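Money > Travel money > Prepaid cards > Firkus Holiday Card

Firkus Holiday Card

Holiday cards have been sold on the same promise for as long as we have been looking at them: load it up at home, spend it abroad, come back with no nasty surprise on the bank statement. The Firkus card makes that promise in large type on the front of its leaflet. The charges are on the back, in small type, and we suggest you start there.

We stock it because customers ask for it. We also think a fair number of them would do as well with a savings account and a few traveller's cheques, so read this page before you order.

What you get

One plastic card, a spare that works from the same balance, a PIN posted separately and a folded sheet of overseas phone numbers. You load the card in pounds, by cheque or over the counter at our Darudcombe and Ullthorpe branches. The least you can load is 17 pounds, an odd figure which Firkus has never explained to us. The most it will hold at one time is 500 pounds.

That upper limit matters more than it sounds. For a long weekend it is plenty. For a family of four away for a fortnight it is not, and you will be topping up from a hotel telephone at hotel prices. The leaflet shows a family of four.

What it costs

There is no fee to buy the card. There is a fee each time you load it, a fee each time you take out cash, and a monthly charge that begins once the card has been left alone for 134 days. Firkus calls this last one a care charge. It comes out of whatever you have left, and it carries on until there is nothing left to take.

The exchange rate is set by Firkus on the day you spend. It has been a little worse than our counter rate whenever we have compared the two. Not dreadful, but on top of the loading fee it soon eats up the saving you thought you were making.
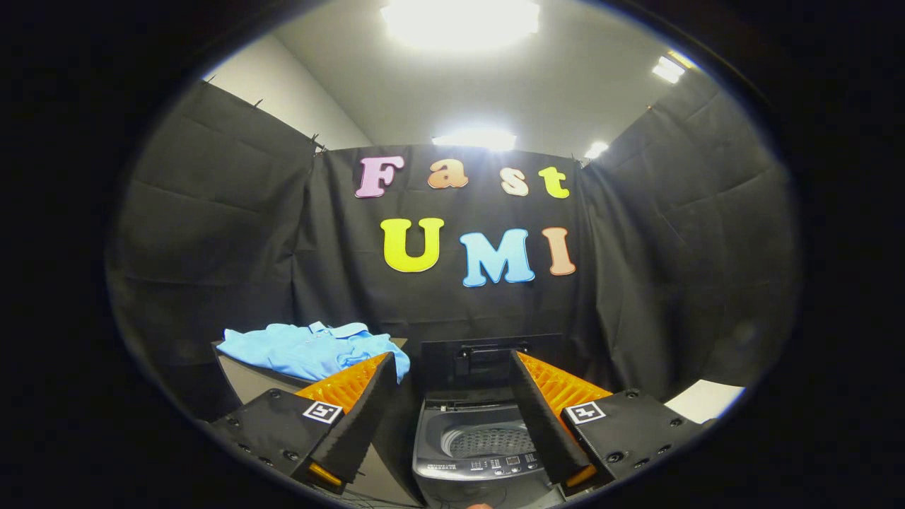
The budget planner

Each card comes with a paper planner. You write down what the holiday will cost, divide by the number of weeks until you leave, and load that much each week. It is a sound enough method and your grandmother probably used it with a biscuit tin. The trouble is that the planner has you putting money in weekly, and there is a fee for every load. One of our counter staff worked through the printed sample trip, which comes to 257 pounds, and found that loading it all in one go the week before leaving was cheaper by the price of a decent lunch.

If you do like to save a bit at a time, do it in an ordinary savings account that pays you something, then move the lot across once. The card pays no interest.

How it compares

The Aebischer Traveller, which we also sell, has a lower cash fee and no care charge. Against that, it costs money to buy, there is no spare card, and fewer shops abroad seem to take it. People who mostly pay by card in shops may be better off with Firkus. People who mostly want cash should look at Aebischer first.

Neither is a match for a credit card cleared in full every month, if you have one and can trust yourself with it.

Lost or stolen

Ring the number on the sheet. Firkus says a replacement will reach you 'promptly'. We asked in November what that meant in days and are still waiting for an answer. Keep the spare card in a different bag.

Ordering

Ask at either branch with a passport or driving licence. Cards can be loaded the same day, though the PIN comes by post, so don't leave it until the night before you fly - you will have a card that buys things in shops and nothing else. Unused balances can be paid back to you in pounds, less a fee. You had probably guessed that.

Charges correct at 2001-12-04 and set by the card issuer.

Related items
Aebischer Traveller card
Traveller's cheques
Foreign notes to order
Instant access savings
Single trip insurance

Contact us | Branches: Darudcombe, Ullthorpe | Copyright 2001 | Back to top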